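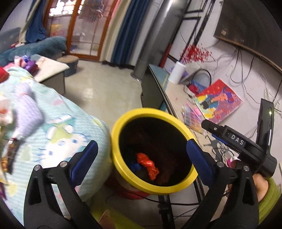
How do you keep a living room tidy when half the family's bedding and clothes seem to live in it?

Put one big bin in the middle of the floor and do the rubbish first, before you fold a single thing. After that work from the softest, bulkiest stuff down to the small bits, and leave the floor till last.

I've been getting that question (or versions of it) ever since I moaned on here in February about our front room, so I thought I'd write down how I go about it. I should say now that I'm not a naturally tidy person. My mum was, my sister is, and I got the curly hair instead. But I can get our room from "please don't come in" to "oh, sit down, I'll put the kettle on" in 40 minutes, and I'm rather proud of that!

So, the bin. Ours is the big round one with the yellow rim, and it's the best thing we own. I used to wander about with a carrier bag over my wrist, and it would tip over or fill up, and then I'd be off to the kitchen for another and find myself cleaning the toaster. Now the bin comes into the room and I stay in the room. Wrappers, empty packets, crumpled bags, the lot goes in. I do one lap of the sofa and one lap of the table and I don't stop to read anything.

Next comes bedding. I love a quilt, we all love a quilt, but one quilt in a heap makes a whole room look like a jumble sale. I shake each one out, fold it in half longways, then in half again, and roll it. Rolling was Fraser Geddes's idea. He lives two doors down and used to do the changeovers at the Stinau holiday flats, where he says they had 200 beds to turn round on a Friday in summer, and he still can't see a blanket without wanting to roll it. Mine come out looking like a badly made Swiss roll but they do stay put, and they stack much better than folded ones. 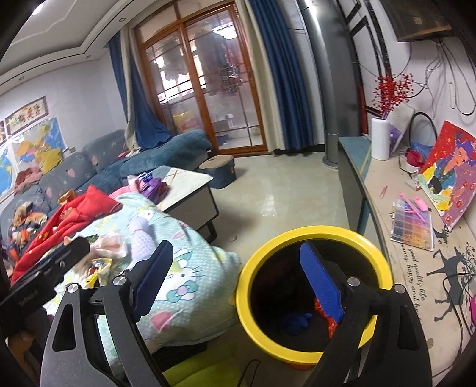 The Hello Kitty-style quilt, still waiting for its turn.

I can't be cross with that quilt. It's the softest thing in the house and it gets dragged everywhere, and anyone with a cold gets first claim on it. I did try keeping it in a cupboard. That lasted two days.

Clothes are my weak spot. There is always a pile on the end of the coffee table, and it's always the clean stuff, which is what drives me mad. I bring it in meaning to fold it in front of the telly and then the telly is good. What I do now is sort by person and not by type. All the pinks and purples look the same to me if I'm trying to make a T-shirt pile, but if I ask whose it is I can get through the heap in no time. Each person's lot goes on their own bit of sofa and they have to move it before they can sit down. (This works on everybody except my husband, who will just sit on it.)

A word on storage stools, seeing as two of you asked. Yes, get one with a lid that comes right off and not a hinged one. I had a hinged one from Strickland years ago and it nipped my fingers every single time. You'll fit more in than you expect, and it's another seat when people come round. Don't put anything in there that you need every day, though. Mine has become a home for the Christmas table runner, a hot water bottle and a jigsaw with 184 pieces left out of 200, which I really ought to throw away and won't.

The throws on the sofa I leave until nearly the end. I take them right off, give them a good shake on the balcony, and tuck them back down the sides with a wooden spoon. You want the long-handled sort. It pushes the fabric into the gap so it doesn't ride up the minute somebody sits on it, and it usually fetches out a hair bobble or a pen while you're there.

Floor last, as I said. We've got pale tiles and they show everything, so I sweep towards the balcony door and then go over it with a damp mop. I've been using the Tivton lemon stuff and I like the smell, but I used hot water and a drop of vinegar for years and the tiles didn't complain.

Then the bin goes out, and I sit down somewhere nobody's pants are.

Next time I'll do the hall cupboard, if I can get the door open. And for whoever wanted my mum's flapjack recipe, I haven't forgotten, it's on a bit of card inside the Catano tin and I'll type it up at the weekend.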